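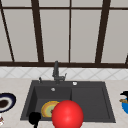

How do you cut a post down without it going flat?

I write a small blog about my grandmother's recipes and the town she came from (Pomoletti, if anybody here has run across it), and I have a problem with length. My last draft came out at 3976 words, and it was supposed to be a short piece about soup. I know where some of it went. I had two whole paragraphs on a kitchen window, the frosted panes, the dark brown frame, the thick sill bar running along above the backsplash, and I was so pleased with them that I read them out loud to my sister. She asked when the soup was coming. So I cut the window, and then I cut some other things, and by the end the whole post sounded like the back of a soup can. I put most of it back in and now I'm stuck. I've been at this for 2 years and I have 147 subscribers, who are lovely and who mostly don't complain, but I can see in the stats that a lot of them stop reading before they get anywhere near the recipe. How do you all decide what stays? I'm not looking for software, I tried Brendix for a month and it kept wanting to take out my commas. I'd love to know what you do when you sit down with a draft that's too long and you like all of it.

Posted by soupandletters

Victor Khaemba

Oh, I feel for you, I really do! I once sent out a newsletter so long that my own mother replied to ask if there was a part two or if she could stop.

What helped me most was leaving the draft alone overnight and then writing down, on a scrap of paper, what I'd tell a friend the post was about if she called while I was in the middle of something. One sentence, the way you'd say it on the phone. Then I go through the draft with that scrap next to me and mark each paragraph that has something to do with it. The ones without a mark go into a separate file I call the pantry. I don't delete them, and I think that's why I can stand to do it. I've pulled three or four full posts out of the pantry since then, and your window may well turn into one of them.

About the flatness. My guess is that when you cut, you took out the things only you could have written and left the instructions, which anybody could have. I did the same for years. Try it the other way and go after the warm-up first. Look at your opening and see how far down you can start before a reader would be lost. With me it's usually the third paragraph (sometimes the fourth, if I had coffee). Then look for spots where you've said the same thing twice in a row because you liked both ways of saying it. Pick one. It hurts for a minute or so.

As for the window, I'd keep one sentence. If your grandmother stood at it while the soup cooked, then say she did, and let the frosted glass come along with her. The sill and the frame can wait in the pantry.

And please read it out loud to your sister again when you're done! She sounds like a very good editor.

Prosser

just put the recipe at the top. people can scroll down if they want the story

mimov_reader

I half agree with Prosser, though I'd be a little sad to see the recipe first on a blog like yours. A link near the top that jumps to it does the same job, and the people who came for the story still get it in order. I added one to my own posts last November and the grumpy emails stopped.

The other thing I do is set a limit for the opening only, and leave the rest alone. Mine is 28 words for the first paragraph. It's a silly number, I got it by counting an opening I liked, but it makes me get to the food sooner and after that I can ramble as much as I please.

soupandletters

Thank you all so much. I started the pantry file this morning and the window is in it, along with a long bit about my uncle's truck. Victor, I tried starting at the third paragraph and it reads fine from there, so I may be brave and leave it that way. I'm going to look up how to do the jump link next.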